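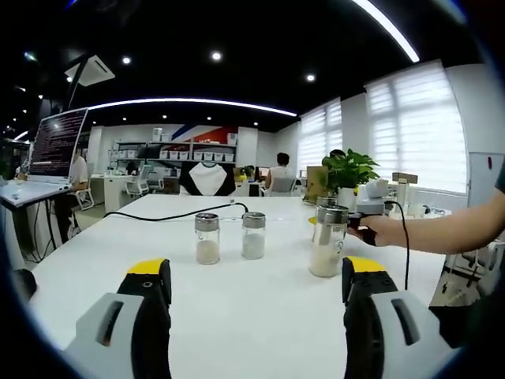 July
By Kavitha Devadiga

Fledberg adds clear glass storage jars to its Bretari dry goods range

Fledberg has extended its Bretari kitchen storage range with a set of lidded glass jars for grains, flours and other dry goods. The jars go on sale this month through the company's shop in Flullstead and by mail order.

The range comes in two sizes. The small jar has a capacity of 500 ml and is intended for seeds, coarse sugar and salt. The tall jar is meant for flour, milk powder and similar goods bought by the bag. Both are made of clear glass, so the fill level can be read without opening the lid. The lids are metal with a silver finish, and each is sold as a spare.

"Most of the requests we received concerned part-filled bags," said Nhàn Bạch, product manager at Fledberg. "Customers wanted to see what was left before they went shopping. We kept the jars plain and left the glass unprinted – labels can be added at home."

The design was tried in 226 households before release. Comments from the trial led to a wider neck on the tall jar, which now takes a standard measuring cup.

Jars should be washed by hand and dried fully before refilling. Lids should not be soaked.

Trade orders are handled by Châu, the company's distributor, and are supplied in cartons of one size only. Order codes are listed on page 354 of the current trade catalogue.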